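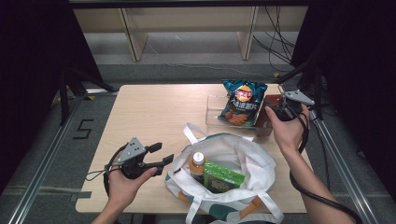 Imani Montoya
Demonstrator, bagging tasks, Kernberg

February, 7.40 in the evening

Bin to bag again. Crisps, the small box, the bottle, the green packet, whatever else is on the sheet. A grip in each hand, cables trailing off both, and my forearms feel as if I have been wringing out towels. Spyros says the target is 3000 by the end of the month and we are on 2958, so everyone is cheerful except me.

What bothers me is what gets called an example. I squeezed a little cardboard box with two black fingers this afternoon and it went down in the log as one more demonstration of packing. Fine. But I have packed shopping all my life and I don't do it like this. I do it like this because the fingers are wide and clumsy and I can't feel the cardboard through them. So the model learns how Imani copes with bad fingers. Kosmas says that is exactly what they want, as the machine will have the same fingers. I had no answer to that and I'm still cross about it.

The tote is a nuisance. The handles go where they like, and one of them always seems to end up lying along the front edge of the table. Loukia wants us to leave the handles however they fall, for variety. Orestis tidies them before he starts. I've seen him. That is 480 of his runs with nice handles, and I would bet my lunch that the first thing the Woltirard people do is try it with a handle flopped over the opening.

Asked at the meeting how many of the 2958 had been watched back by a person. Long pause. Loukia said they sample. I asked how many is a sample and she said she would find out. I have three in my own notebook that I'd throw away tomorrow, one where I dropped the bottle and carried on as though I'd meant it, and two where I went back for the same packet. They're all marked good.

Spyros thinks I am being gloomy and that the bulk of it washes out the mistakes. Perhaps. He said the same about the Undorance set, and we did that one twice.

I will say the crisps are interesting. Too gentle and the bag slides, too firm and you hear it. I've started picking them up near the top seal and I never decided to, my hand just went there after a while. If the thing picks that up from me I'll be impressed — and I'll say so to Kosmas, in writing.

Wrists bad tonight. Must ask about the lighter grips again. Bottle first tomorrow, then the box.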